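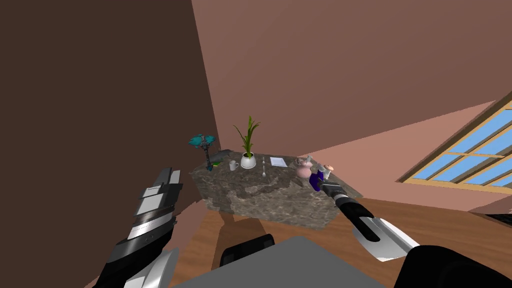 Nantana Inthanon would have gone further. Inthanon told the working group that a simulated test result should never be quoted without the settings used to produce it, and asked that the sentence be placed on the first page of the new guidance. It now appears there, with one change: "never" has become "not."

The guidance, adopted in April by the Hemmin Standards Office, sets rules for reporting simulated trials of two-armed robots that handle household objects. It applies to all laboratories that submit results to the Office's public register, among them Akia and Emell, which both took part in the drafting.

Under the new rules, a laboratory must state how many trials were run, how the starting positions of the objects were chosen, and what counted as a success. A minimum of 2,000 trials is required for each task. Runs stopped early must be reported along with completed runs, and the reason for each stop must be recorded.

Contact with objects other than the one named in the task receives a section of its own. An arm may reach a bottle at the side of a table and still disturb a vase or a figurine standing close to it. Until now, most entries in the register treated such a run as a success if the bottle was grasped. The guidance asks that it be listed separately, under the heading "completed with contact."

Laboratories must also describe the room model used, including furniture, and must say whether the layout was changed between trials. Results from a single fixed layout will be accepted but will carry a note in the register. Surface friction and object weight must be given for every item the arms are expected to handle.

The draft drew 42 written comments, of which 15 concerned the cost of keeping full records. In response, the Office reduced the period for which raw logs must be stored and will allow summaries in place of video for routine runs. Emell had asked for a longer transition period. The request was declined.

The Office stressed that a simulated result does not replace testing on physical equipment. Entries will be marked "simulated" in the register and may not be used alone to support a claim of safety in the home.

Existing entries will be reviewed against the new rules, beginning with those filed under the Flergate task set. Laboratories with entries in that set will be contacted by the Office in writing. The full text of the guidance, which runs to 44 pages, is available on request.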